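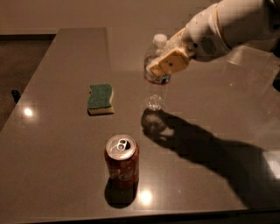
Fig. 4. Water bottle, white screw cap, over the counter.

Section 4: Setting Up the Tasting Counter for a Pickup Day

Read Section 3 first (member list import). If the list isn't in, none of this works.

Applies to Pemura countertop pour unit, single and double head. Revised 4 April 2018, T. Orbán.

4.1 Before you plug in

1. Unit goes on a flat counter, 8 inches clear behind it for the gas line.
2. Check the drip tray is seated. It clicks. If no click, take it out and turn it round, the short lip faces you.
3. Fit the pour heads. Left head is marked L inside the collar. They look the same, they are not.
4. Connect the gas line. Hand tight plus a quarter turn. No wrench.
5. Plug in. Wait for the green light to stop blinking.

CAUTION: Do not open the gas valve before both heads are locked. On a single head unit the second port must have its blanking plug in.

4.2 Rinse

Do this every morning, also when the unit was rinsed the night before.

1. Put the rinse jug on the inlet tube. Plain water, no soap.
2. Press and hold RINSE until the display shows r1.
3. Let it run 70 seconds. It stops by itself.
4. Empty the tray.
5. Repeat for the other head (r2).

Note: Sparkling wines need the Brorkerico head, sold seperately. Don't run sparkling through the standard head, even for one glass.

4.3 Loading bottles

Whites and rosé on the left, reds on the right. Display assumes this. To swap, see 4.6.

1. Pull the cork, wipe the neck.
2. Push the bottle up into the collar until the seal grips.
3. Quarter turn clockwise.
4. Pick the wine from the list on the display. Not on the list? Choose OTHER and type the name, 10 characters max.

Bottle won't grip: seal is probably dry. Wet it with a finger of water and try again. Still won't grip, change the seal (Kit 259, two in the box).

4.4 Pour size

Factory setting is the small taste. To change:

1. Hold the up arrow and MENU together.
2. Scroll to POUR.
3. Choose TASTE, HALF or GLASS.
4. Press OK twice. Once does not save it.

Check your state rules on tasting pours before you set GLASS. Some counties have there own limit on top.

4.5 Member check-in

1. Turn on the Samis card reader. Keep it on the guest side of the counter.
2. Swipe the member card. Name and allotment come up.
3. Press GUEST if they brought one. One press per guest.
4. Hand over the allotment, press COLLECTED.
5. Receipt prints. Staple to the box, not the bag.

If COLLECTED is gray, the allotment was already picked up or is on hold. Look under HISTORY. Don't override it at the counter, ask whoever has the manager card.

CAUTION: Do not turn off the reader during sync (two arrows turning). You lose the pickups since the last sync and have to key them in by hand.

4.6 Swapping sides

MENU, then LAYOUT, then SWAP. Rinse both heads after. Relabel the collars if staff change mid shift.

4.7 End of day

1. Gas valve closed.
2. Bottles out, stoppers in.
3. Rinse both heads, see 4.2.
4. Tray and grate in warm water. Not dishwasher safe, the grate warps.
5. Print the day report. MENU, REPORT, DAY.
6. Power off at the back, not at the wall.

Seals and tubing: order from Vaněk, parts desk, ask for Irén Erdős. Orders for the May pickups should go in early. Have the serial number ready, it's on the plate under the tray.

Next: Section 5, Error Codes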